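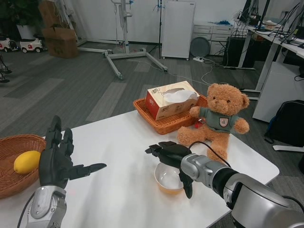
The round basket with its lemon, the tissue box on the woven tray, and the bear in its T-shirt keeping company with the bowl.

Baskets, Trays and the Things That Live in Them

Welcome to the wicker pages! I have been meaning to put these up since the winter and have kept finding other jobs to do first (the shed, the gutters, a very long letter to my cousin in Madau), so thank you to everybody who wrote in and asked where they had got to. Pouran Hosseinzadeh, who has looked after the website for longer than either of us likes to work out, has given me a gallery page all to myself, on the understanding that I keep the introduction short. I have not managed that, I'm afraid, but she has been kind about it.

My fondness for baskets began with my grandmother's kitchen in Stovville, where everything that could be put in a basket was put in one. Onions, clothes pegs, string, letters waiting to be answered, and once a tortoise, for an afternoon. She never bought a drawer divider in her life. When the house was cleared we each chose something to remember her by, and while my brothers went for the clock and the good chairs I came home on the bus with 5 baskets stacked up on my knee, one inside the other, feeling that I had done very nicely out of it.

What I like to see is wicker that is being used. There are some lovely collections in museums, and I have spent happy mornings with my nose against the glass, but a basket with something in it is a different creature altogether. So these pages are about ordinary baskets and trays on ordinary tables, with the odds and ends that gather in them. If you came looking for rare pieces, the Asadi pages further along are the ones you want, and they are well worth the visit.

A few words about round baskets

A shallow round basket is the friendliest shape there is. You can reach into it from any side, there are no corners to collect crumbs, and it looks right with one thing in it or a whole heap. I'm particularly fond of a single lemon in one. Lemons have such a cheerful colour against pale brown wicker, and you don't need a bowlful to get the good of it – one will do perfectly well, sitting up near the rim where you can see it from across the room. Mine generally gets used for the pancakes, and then the basket fills up with rubber bands and bus tickets until I remember to buy another.

If you use yours for fruit, do turn the fruit over now and then. Lemons will sit quietly looking wonderful on top while going soft underneath, and the weave lets everything through. I lost a very nice tablecloth that way.

A few words about trays

Trays are for people who like things to have a place. I didn't think I was one of those people until I was given a rectangular tray for my birthday, and within a week I couldn't imagine the table without it. A tissue box sits on one beautifully. So does a teapot, or the post, or your reading glasses and the book you are pretending to finish. The trick, if there is one, is to leave some of the weave showing. Once a tray is full to the edges it stops being a tray and becomes a pile.

Orange-brown wicker is the sort I'd choose for a white table. The paler kinds can look a little washed out on white, especially in an office or anywhere with a grey carpet, whereas the warmer shade holds its own and makes even a box of tissues look as if somebody has laid it out with care. On a dark table I'd go the other way.

And one about bears

Several readers have asked why so many of these arrangements seem to have a teddy bear in them. I can only say that a bear improves most things. They are good at the end of a tray, where you might otherwise be tempted to put a vase and knock it over. The bear in these pictures has a grey-green T-shirt with a little badge on the chest, and I think it very smart. Bears in waistcoats I find slightly formal for a table, though Britta's Bear Corner, which was the old name of my column (I am Britta Hinrichs, for anybody new), had room for all sorts, and there are 34 of them still to be found in the old pages if you have an evening to spare.
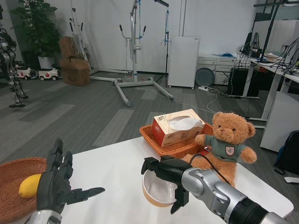 What is the best way to clean a wicker tray that has gone dusty?
Take everything off it and go over the weave with a soft, dry brush, working along the strands and into the corners, then turn it upside down and tap it gently over some newspaper. For anything sticky, wring out a cloth in warm water with a drop of washing-up liquid, wipe it down, and let it dry on its side, well away from a radiator.

I do mine at the start of June, with the windows open, and it makes a pleasant morning of it. I put the radio on and line them all up along the garden wall. My old paintbrush from doing the skirting boards is just the right stiffness, and an old toothbrush will get into the tight places round the handles, if yours has handles.

Bowls and baskets together

A bowl next to a basket is something I keep coming back to. The one is smooth and the other is all texture, and each makes you notice the other more. A round bowl that is white inside and a warm orange-tan on the outside goes particularly well with woven things, as the outside picks up the colour of the wicker. I have one from the Brovard market that I bought for soup and have hardly ever eaten from. It has held buttons, keys, paint water and a great many satsumas.

Do keep anything liquid in the bowl and off the tray, though. I say this with feeling. Squash, in my experience, finds its way between the strands in no time at all, and a tray that has had squash in it will be faintly tacky every summer for the rest of its life.

Your own pictures

We would love to see what you keep in yours. Pouran tells me that 188 of you have sent something in over the years, and I have enjoyed every single one, including the basket of door handles, which I still think about. Please send no more than 3 pictures at a time, as the old computer does get flustered, and do add a line or two to go with each. I always want to know what is in the basket and how it came to be there. Mended baskets are very welcome, and so are wonky ones, and I would be especially pleased to hear from anybody who has learned to weave their own, as my one attempt came out more like a hat.

The next set should be up once I have sorted through the picnic hampers. There are a good many of them, and I keep stopping to look inside.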